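To: Unon list members
Date: 2019-01-09
Subject: Re: [unon] Keeping the newsletter back numbers in order

Hello all,

Thank you for the kind notes after my last message, and apologies for the slow answer. I have had my dining table covered in paper since the holidays, and every time I sat down to write I found another pile that wanted sorting first. You know how that goes!

I'll answer the question that came in from the Plotmont branch, which I'm quoting here so that everybody has it in front of them:

> We have inherited two cartons of old newsletters and letters,
> some folded, some stapled, some with a marker run through them.
> We would like them in ring binders so people can borrow one at
> a time. Do you put the loose sheets in sleeves, or punch them?
> And what do you do about the pages with highlighting on them?
> Is it worth looking for clean copies?

We punch them, mostly. I know that will make a few of you wince, and when we started I was a sleeve person myself, but sleeves make a binder so fat and slippery that it won't stay shut, and people pull a page out to read it and put it back in the wrong one. Original letters do get a sleeve. Anything that was run off by the hundred gets punched, and I sleep perfectly well. 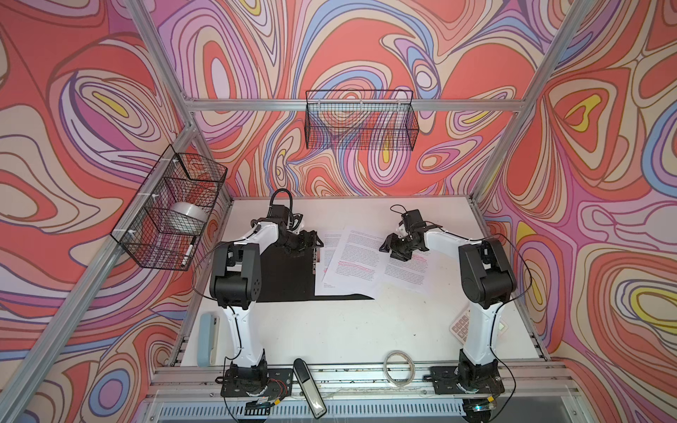
The other thing I'd say is to clear yourself a proper flat surface before you start, and keep your tape and your marker up off it. I used to have everything in a heap at my elbow and spent half the afternoon lifting pages to find the tape. A little basket fixed to the wall or hung on a rail is worth more than any number of desk trays. Light papers are easier to square up on something dark, too, so if your table is white like most of ours, put a dark sheet down first – you'll see a crooked margin right away.

As for order, we go by issue and then by page, and we write the number on a slip before the holes are made. The Dağdelen binder was done the other way, by subject, and it is a lovely thing to browse, but I have never once found what I wanted in it. If you have a page with no number at all, set it aside until the rest of the issue is together and it will usually show you where it belongs.
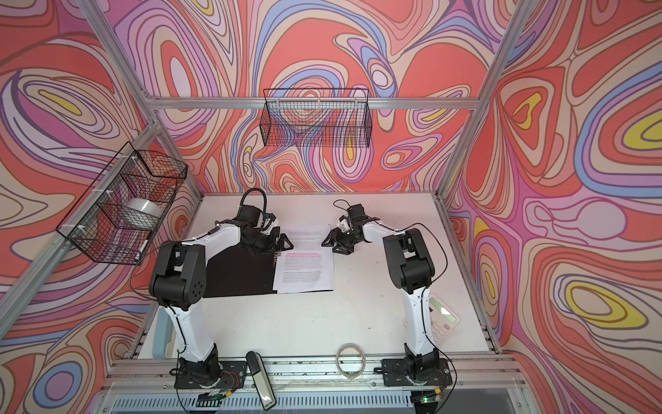 Vol. 7, No. 4, p. 44

Now, the highlighting. My advice is to leave it alone. I spent a whole winter hunting for clean copies of the early numbers, and wrote to everyone I could think of, and what came back was three more copies with different lines marked! I've grown fond of it since. Somebody cared about that paragraph enough to go and find a pen. If you really can't read the words underneath, make a photocopy and put it behind the original.

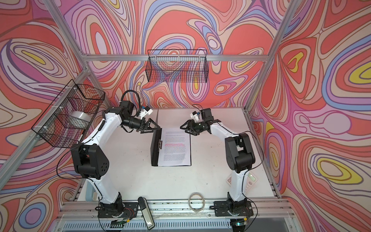 Binder open at a page with a few lines highlighted in pink.

One practical point about rings. Open them all the way before you lift a page across, and turn the stack a little at a time, or the holes tear (reinforcement rings do help, but they are fiddly and I always run out). We have roughly 800 sheets done now and most of the torn ones are from my first week.

Planereck has offered us shelf space from February, so if you have binders ready, please put a label on the spine and let me know how many there will be. I can bring spare binders to the next get-together if anyone is short. They are plain black ones, nothing fancy, but they match.

Warm wishes to you all, and do keep the questions coming.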